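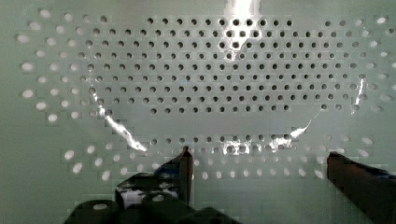
Setting the first layer on a Dikent bed-slinger

Most failed prints on this machine fail in the first layer. The procedure below covers a bare frame with the stock Cinau hotend and a 0.4 mm nozzle. Allow an evening the first time. Later runs go much faster.

What you need

A sheet of ordinary printer paper
A hex key for the bed screws
Isopropyl alcohol and a lint-free cloth
A short length of PLA, any color
A slicer with an editable start script (menu names here are from Yorath)

Step 1. Clean the plate

Wipe the plate with alcohol while it is cold. If it has been handled a lot, wash it with dish soap first and let it dry. Do not touch the print area afterward.

Step 2. Heat everything

Set the bed to 60 °C and the nozzle to 200 °C and wait for both to settle. The bed bows slightly as it warms, so a level taken cold will be wrong at printing temperature. Remove any plastic hanging from the nozzle with tweezers.

Step 3. Home and release the motors

Home all axes, then choose Disable Steppers from the Motion menu. The bed and carriage should now slide by hand. If the Z axis drops when released, the lead screw nut is loose. Fix that before going on.

Step 4. Level the corners

Move the nozzle over the front left screw and slide the paper under it. Turn the screw until the paper drags but still moves without tearing. Repeat at the other corners, working clockwise. Each screw affects its neighbors — go around at least 3 times, or until a full pass needs no change.

Check the center last. If the corners are right and the center is tight, the plate is crowned and paper alone will not correct it. Use mesh leveling if your board supports it.

Step 5. Set the Z offset

Print a single-layer square at low speed. Watch the lines as they go down and adjust the offset in steps of 0.02 mm.

Round lines with gaps between them: nozzle too high, lower it.
Rough ridges or a clicking extruder: nozzle too low, raise it.
Flat lines that join into one sheet: save the value.

On Dultton boards the offset is lost at power-off unless you store it. Send M500 from the console, restart, and read it back with M503.

Step 6. Limit first-layer speed and acceleration

In Yorath, open Process, then Initial Layer. Set speed to 20 mm/s and acceleration to 660 mm/s². The default of 1000 is fine for later layers but tends to pull small corners loose. Turn the part fan off for the first 2 layers.

Recheck the offset after any nozzle change, and after moving the printer to another table. Changing from PLA to PETG usually calls for raising the nozzle one or two steps.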